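**发件人:** Mitiku Araya
**收件人:** Clilness 零件整理列表
**主题:** Re: 电磁铁、双绞线和红板的分盒办法

Letay,各位好:

上午收到 Letay 的信,问得比较细,我逐条在原文下面回。清单和标签的事放在后半部分,只关心入库编号的人可以直接往下翻。

Letay Negash 写道:

> 我这边从 Pakham 拉回来的几箱旧柜控件已经拆完一半,现在最乱的是小电磁铁。推拉式的外形都差不多,有的带插头,有的线头是剪断的,有的贴着标签,有的标签早就没了。你们分的时候是先看外形还是先测线圈?

先看外形,再看线头,最后才上表。我们一开始是反过来做的,拿到一只就测一只,测完放在一边,等到要贴签的时候已经分不清刚才读的是哪一只。后来改成先把推拉式的单独挑出来放进黄盒,同一批外形看完再整批拿去测。

外形主要看三处:壳子是圆筒还是开框,弹簧套在哪一头,引线从哪里出来。圆筒形的大多贴蓝标,开框的能直接看到线圈。两种不要混放,安装孔距不一样,领料的人看不出来,拿回去装不上又要退。

拿的时候夹住壳体,不要捏推杆,也不要拎着线提起来。引线根部最容易出问题,外皮看着好好的,里面可能已经断了几股。放进盒子以后让它平躺,线顺着摆开,插头不要压在壳子底下。

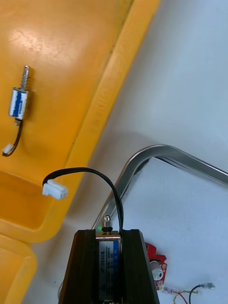
*圆筒形推拉电磁铁,蓝标,短黑线,白色小插头。黄盒内平放。*

线头的分法:带完整插头的归一类,剪断的归一类。剪断的不要急着剥皮,装配的人各有各的接法,留多长由他们定。插头的型号如果认不出来,写"白色小插头"就可以,不要猜。上回有人按印象写了型号,Hagos 照着订了对插件,到货一个也插不进去。

标签掉了的,外壳上用细记号笔写临时号,写在壳体侧面,不要写在推杆上。

> 另外,标签上印的电压能不能当真?我看到有两只标的一样,推起来手感差很多。

标签可以抄,但清单里要写在"标注电压"那一栏,不要写进"实测"那一栏。手感差很多有几种可能:弹簧换过、推杆有锈、里面进了灰。先用手推几次看回弹,回得慢的放到"待清洁",不要上油。有人习惯滴一滴缝纫机油,短时间是顺了,过几个月灰粘在里面更难弄。用干的棉签把推杆擦一遍,还不行再拆。

通电测试由 Hagos 统一做,分拣的人只量通断和阻值。通电时间长了线圈会发烫,他那边有限时的开关,我们没有。

> 第二件是双绞线。蓝白的那一捆,两头都打成了圈,我想理直了再收,又怕把绞距弄散。

不用理直。绞好的线就让它保持绞好的样子,末端散开的那一段留着,不要重新拧回去。重新拧的地方松紧跟原来不一样,接线的人一看就要整根拆掉重来,还不如不动。

收线的办法:

1. 从套管或扎紧的那一头拿起,另一头自然垂下。
2. 顺着它原来的弯放到托盘里,有圈就让它成圈。
3. 如果两捆缠在一起,先找到各自的根部,从根部往外分,不要从线尾硬抽。
4. 分开以后每捆单独装袋,袋口留一点,不要压出死折。

根部如果有黑色的套头,不要拔。有的套头下面是焊点,有的只是把线拢住用的,从外面看不出来。要拔的话由领料的人拔。

蓝白的线在我们这里最多,其他颜色的先单独放,不要按"差不多长"并到一起。Letay 你上次寄来的那一袋里混了两种粗细,我用手捻了一遍才分开,下次麻烦在那边先分。

> 第三件,控制板应该跟电磁铁放一起还是分开?我这里托盘不够,现在是板子、线、电磁铁都在一个盘里,上面盖张纸。

分拣的时候可以在一个盘里,入库必须分开。分拣阶段放在一起有好处,板子和电磁铁是从同一台柜子里拆出来的,接口对不对得上一眼能比。只有两点要注意:盘底要垫东西,线不要搭在板子上。

垫什么我们试过几样。报纸掉屑,毛巾勾线脚,气泡膜太滑,板子一碰就跑。现在金属托盘里用的是白色的垫片,从 Bañez 那边买仪器时拆下来的包装里裁的,薄,不太滑,小螺丝掉在上面看得见。缺点是沾了助焊剂擦不掉,脏了就换。静电敏感的芯片不要放在这种垫片上,我们有另外的袋子,不过这批板子都先进袋,散芯片基本没有。 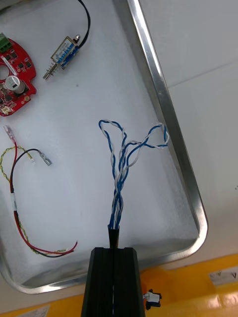 *金属托盘,白色衬垫。左边红色控制板,旁边一只电磁铁,蓝白双绞线在托盘中间。*

红板的事多说几句,因为这次问的人多。

这批红板外形不规则,一侧有大圆口。装箱时很多人顺手把手指从圆口里穿过去提板子,这样会掰到边上的小元件,请拿板边,或者托着底。绿色接线端子先不要拆,也不要把螺丝拧到底。Rizal 上次收到的板子里有几块端子螺丝滑牙,就是空拧拧坏的。

电解电容只看三样:顶上鼓不鼓,底下有没有渗液,脚歪不歪。有问题的贴黄点,没问题的不贴。看不准的也贴黄点,由 Rizal 再看一遍。不要用手去摇,摇了以后本来好的焊点也不好了。

板上的白色标签纸不要撕,哪怕字已经糊了。将来对批次要靠它贴的位置和大小。需要写新编号的,写在袋子上。

> 最后问一下桌子怎么摆。我们这边是长条桌,盒子排成一排,走来走去很累,也容易放错。

我们的桌子是 Leonie 排的。中间放金属托盘,作为待分的地方;两边各两个黄盒,靠里一个,靠外一个。所有东西都从中间出发,往左或者往右,不跨过托盘到对面去。Leonie 的原话是"手不要从零件上面过",我觉得这一条最有用,袖口和线勾到一起的次数少了很多。

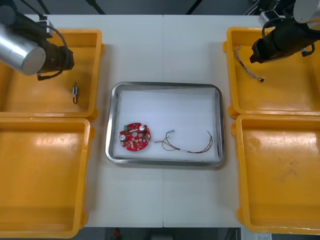
盒子的用途按班次定,不固定。一班只分一到两类东西,用不到的盒子就空着摆在那里,不要拿去装螺丝、剪下来的扎带或者茶杯。空盒留在原位,下一班的人来了知道还有几类可以开。以前我们试过把四个盒都贴上死标签,结果遇到一箱全是电磁铁的时候,一个盒堆满了,另外三个没人敢用。

现在的做法是每个盒边上夹一张小卡片,写当班的类别,收班时取下来。卡片夹在外侧的盒边,不要放进盒里,盒里只放零件。

盒子用久了底上会有划痕和黑印子,右手靠外那一个尤其明显,用湿布加一点洗洁精能擦掉一部分,剩下的不管它。不要用酒精反复擦,盒边会发白。擦完一定晾干再放电磁铁。

长条桌的话,我建议你们不要排成一排。把桌子从中间分成两段,一段待分,一段已分,人站在接缝的位置。Rizal 在他那边试过横着放,他的意见是托盘不能太靠近自己,不然线尾老是垂到桌沿外面。他那张桌子比我们窄,你们可以量一下再定。

---

### 清单和编号

下面这些是给录入的人看的。

上个季度到四月为止,总清单里一共 3908 条。其中推拉式电磁铁最多 669 条,这个数字含重复录入的,Hagos 还在核。重复的原因主要是一只电磁铁先按临时号录了一次,测完又按正式号录了一次。从这一批开始,临时号不进总清单,只写在外壳和班次表上。

班次表的格式照旧,五栏:

| 栏 | 写什么 |
|---|---|
| 临时号 | 外壳上写的那个号 |
| 外形 | 圆筒 / 开框 / 其他 |
| 线头 | 带插头 / 剪断 / 无线 |
| 标注 | 照抄标签,没有就写"无" |
| 备注 | 待清洁、弹簧缺、标签破等 |

"其他"请尽量少用,用了要在备注里写一句长什么样。上个月有一页整页都是"其他",最后只好把那一盒重新倒出来看。

关于"标注"一栏,照抄的意思是包括空格和横线。有几种标签上横线的位置不同,对应的是不同的线圈。字糊了的地方写问号,一个字一个问号,不要补全。

红板不用这张表。红板每块一袋,袋上写来源柜号和拆下日期,有黄点的把黄点同时贴在板袋上。来源柜号不清楚的写"Pakham,柜号不详",不要空着。

双绞线按捆记,不按根记。每捆写颜色、有无套头、两端状态。长度可以不量,领料的时候现量。

### 装箱和寄送

Ultix 那边的收货人换了,现在仍然寄原地址,收件人写部门就行。他们要求电磁铁和控制板不能同箱,这一点请务必照办,上一次同箱的被整箱退回来,运费是我们出的。

电磁铁装箱时每只先单独套小袋,推杆朝同一个方向,一层最多铺满,不要叠压。层与层之间放一张白垫片,就用桌上那种。箱子不要装到顶,留一点空隙塞纸。一箱太重的话分两箱,搬的人会感谢你。

板子用防静电袋,袋口折两折,不要用订书钉。

双绞线可以跟着电磁铁走,放在最上层,袋子外面写"勿压"。

### 还没定的几件事

- **剪断的引线要不要统一接插头。** Hagos 倾向于接,说测起来快。我倾向于不接,理由前面写过了。Leonie 没有意见,只要求不管接不接都在桌子外面做,焊台不要搬到分拣桌上来。
- **掉了弹簧的推拉电磁铁怎么算。** 目前放在"弹簧缺"里,一共六只。散弹簧也有一小袋,但粗细对不上,不建议硬配。
- **垫片补货。** 剩下的还能换几次。如果谁手上有类似的白色包装泡沫,厚薄均匀的,麻烦留一下,裁好裁坏都没关系,我这里有裁刀。
- **盒边卡片。** 夹子老化,夹不住,卡片掉进盒里过。Letay 说她那边有小燕尾夹,请下次随箱寄一些过来。

Letay,你那几箱剩下的一半不用等我这边回话,先按外形分起来就行。带蓝标的和不带标的分开装,线头顺好,别的到了再说。双绞线如果实在理不开,整团寄过来,我来分。

另外请把你那边托盘的内尺寸发我一下,长和宽就够,我把垫片裁好随回箱带过去。

Mitiku

--
Clilness 零件整理列表
回信请删去不相关的引文,附表请直接贴在正文里,不要发截图。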